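Vurnorell toast set: README

Last updated February 16, 2020

What you get: 312 short clips of a home-built arm setup trying to put bread in a toaster, recorded over January in a shared workshop. Read the caveats before you train anything on it. I built the rig and I don't trust half of what it taught me.

Layout

clips/ holds the recordings, one folder each
joints/ holds motor positions as CSV
notes.txt is my running log, typos included

Two views: a fixed one and one from the wrist. They do not share a clock. I lined them up by hand and some are off by 6 frames. Colour is not matched between the two either, so don't use the metal finish as a feature.
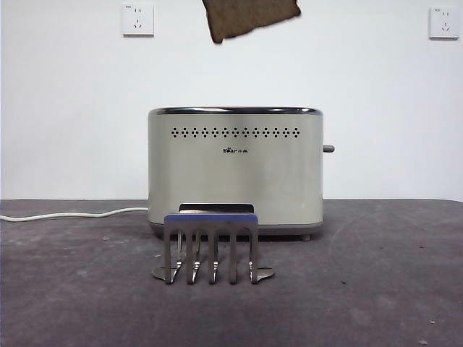

Fixed view. Stainless two-slice toaster, blue-topped gripper in front, toast at the top.

Known problems

Gristix, the control script, logs "done" when the gripper opens. It has no idea where the bread went. Treat every success label as a guess until you've watched the clip.

The Hekov servos buzz under load and the position readings wander. I smoothed nothing. If your curves look clean, check your loader.

Wrist clips blur whenever the arm moves at a useful speed. I was told a neural net would sort that out. It hasn't yet. The one below has a slice standing partway in the nearer slot and the slotted metal piece on the counter in front, and the metal piece is close to useless for edge detection. 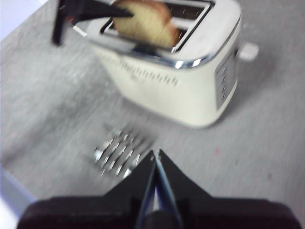 Pichon wrote on the issue tracker that the blur is the least of it: two toasters, two counters and one patient owner won't teach an arm much about kitchens, and 2000 more clips of the same would only make it surer of itself.

Fair enough, and I have no plans to record 2000 more. I'd take 1000 from other people's benches first. Send yours if the labels were checked by a person.

Not included

Heating. Nothing in the labels covers browning or when to stop.

Licence: do what you like, keep this file with it.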